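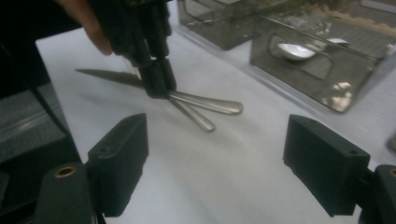 Category: Fault Reports

The following is my account of the timing fault that affected the cutlery recordings for the Tratinmont project at our Zedport site. An internal report has already been filed. I am publishing a longer version on this page because several readers who run similar stations have written to ask how the fault went unnoticed for as long as it did.

The purpose of the work is to teach a two-armed robot to sort table cutlery and small utensils into bins. Operators perform the task by hand, using a pair of grippers that record finger opening, position and video. Both grippers report to one logging computer running Tarneo, which stamps every message with a common time. The robot later learns from the combined record, and its two arms can be no better coordinated than the two streams it was given.

In July, the first policy trained on the full set was run on the robot at reduced speed. During a handover of a serving spoon, the right arm released before the left had closed. The spoon fell to the table and the run was stopped by hand. There was no injury and no damage. The same early release occurred on the next attempt, and testing was suspended that afternoon.
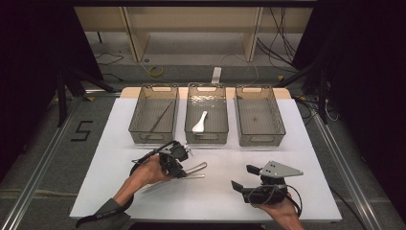

Time stamps were not the first thing we examined. Saeed Akbari, who maintains the stations, began with the mechanical side and found the linkages and finger positions within their limits. Attention then moved to the cabling. At station 5 – the number is taped in black on the carpet beside the rail – each gripper has its own black cable, and the two are routed separately. Mr. Akbari exchanged the cables between the sides and repeated the test. The delay stayed with the left stream, which cleared the cables and pointed to the software.

The cause was a setting in the logger. After a restart, Tarneo restored the clock correction for the right gripper and left the correction for the left gripper at its default value. The left stream was stamped 200 milliseconds late from that moment on. Each stream looked correct when viewed alone, and our daily review played them one at a time.

An error of that size matters a good deal with cutlery. Handles cross one another on the table, and a finger may already be resting against one utensil while the other finger is still clear of it. The order of contacts is exactly what the robot is supposed to learn, and we had recorded it wrongly.
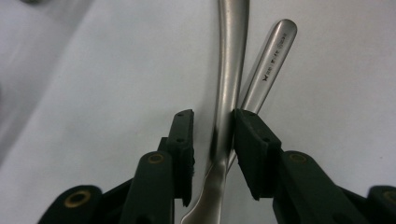

Extent of the fault

Kobe Van Acker compared the restart log with the recording dates and identified 841 recordings made under the faulty setting. All of them were withdrawn from training the same day. He then reviewed 200 by eye, marking the moment of contact in both videos, and found the same offset in every one. On that basis the set was corrected by shifting the left stream and given a new version number, revision 2. Recordings in which a restart had taken place partway through were deleted.

I should record one disagreement. Mr. Van Acker would have preferred to delete the whole set and record it again. I decided against this on grounds of cost, and the decision is mine to answer for. 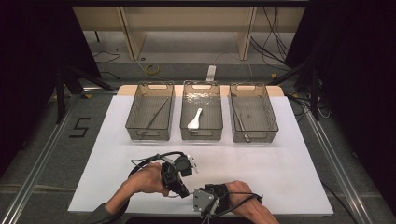 Changes to procedure

Every session now opens with a tap test. The operator touches the fingers of the two grippers together three times, and the logger compares the contacts. If they do not agree, recording is locked until the station has been checked.

The daily review now plays both streams side by side.

Clock corrections are written to a file that is read again after each restart. The file is copied into the folder of every session.

On the robot, an arm may no longer release a shared object until the other arm reports a stable grip force. This check runs on the Guzmán safety controller and does not depend on the trained policy. It should have been in place before the first run.

Testing with revision 2 has resumed at reduced speed, with one person assigned to the stop button and to no other duty. The force threshold for thin handles is still under review, and I will add the final value to this page when it has been approved.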